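# Alline steps out on her own, and I can't stop replaying it

I have played the new Alline single so many times that my neighbor now hums the chorus on the stairs. If you followed Flurner at all, you'll know why I'm excited. She was the quiet one on keys for four years, the one who got maybe two lines per album, and now she has a whole record coming in April (finally!).

The single is called "Gradley," after the street where she grew up, and it starts with just her voice and a cheap organ. Then the drums come in and I lose my mind a little. Nelu Mihăilă produced it, and he told me on the phone that the vocal is the demo. They tried it again in a proper studio, twice, and it came out too clean, so back they went to the kitchen take.

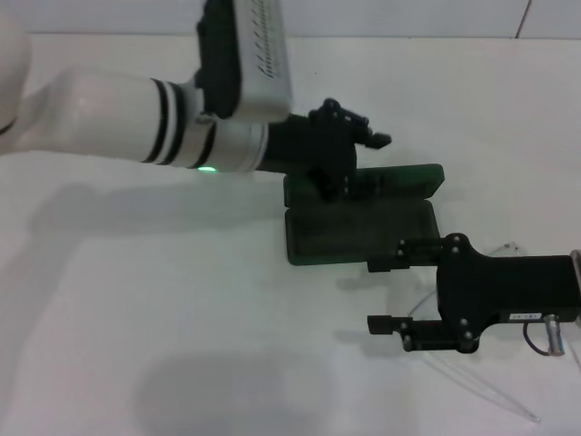 Nelu is a fussy producer in the best way, and he'll spend a whole evening on one snare hit. I half expected the record to come out stiff for that reason, all glossy white casing like that arm, with one little green light to let you know it's on. It's much scruffier than that. There's a song called "Bogdan" where she laughs in the second verse and carries on singing, and I love it more than anything Flurner put out in their last two years together. I said what I said.

The first solo show was on a Tuesday, in a room that holds 861 people, and I got there early enough to stand near the front. Horațiu Voicu, the old Flurner bass player, joined her for the last song and got the biggest cheer of the night. She looked a bit terrified until the third number. After that she kicked her shoes off and talked to us between songs like we'd all come over for dinner. The fan club had 4000 members asking for tickets, so plenty of people were stuck watching shaky clips at home, and I felt guilty for at least ten minutes.

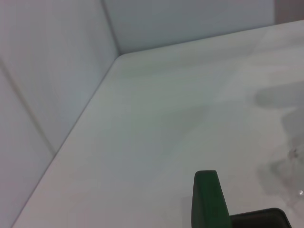
So is Flurner over for good?

Horațiu says they're on a break, and that they still have half an album of songs sitting on his laptop. He wants to finish it once Alline is done touring.

I'd buy that album tomorrow, obviously. For now I'm happy with hers, especially the slow one near the end that she still hasn't settled on a title for. She played it at the show and introduced it as "the long one." Keep that, I say.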